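Metance Hand-Held Gripper, Model 3

Overview
Specifications
Method note
Ordering

The Metance hand-held gripper records grasping demonstrations without a robot arm. An operator holds the tool, closes the fingers on an object and moves it. The wrist camera stores video, and the finger opening is logged with each frame. The same fingers and camera mount fit the robot version of the tool, so a policy trained on the recordings can be run with no change to the view.

Specifications
Fingers: two, flat, white
Body: black
Camera: wide-angle, mounted behind the fingers
Weight without battery: 400 g
Included: tool, charging cable, calibration card, one spare pair of fingers

Method note: shelf picking
Tsion Jemal and Martti Nieminen used the Model 3 to test whether demonstrations collected in furnished rooms carry over to shelves the policy has not been trained on. They recorded 1511 demonstrations in August. Each one starts with the tool held back from the shelf and ends when the item has been set down on a table. Operators were asked to approach at a normal walking pace and to avoid touching neighboring items.

The policy was then run on a Werka arm with the robot version of the tool. On shelves left out of training it completed 81 percent of picks. Most failures were on lower levels, where the upper board limits how far the wrist can tilt. Clear containers were the next most common problem. A policy trained only on bench recordings did worse on both.

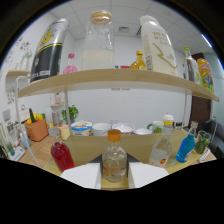
Jemal and Nieminen recommend mixing heights and container types within one session. They also advise leaving the background as it is. Clearing the room before recording made the results worse on new shelves, and it slowed the operators down. Glass and clear plastic should make up a fair share of the targets if the policy will be used in kitchens or stores.

Sessions are exported in the Zineo format. Hagos Birhane maintains the export script, which is supplied with the tool. Check the calibration after changing fingers and repeat it if the tool has been dropped.

Ordering
The Model 3 ships from our Amundsen warehouse. Replacement fingers are sold in pairs. For loan units and teaching discounts, write to Ayantu Zeleke in sales.

Page updated Sun 1 September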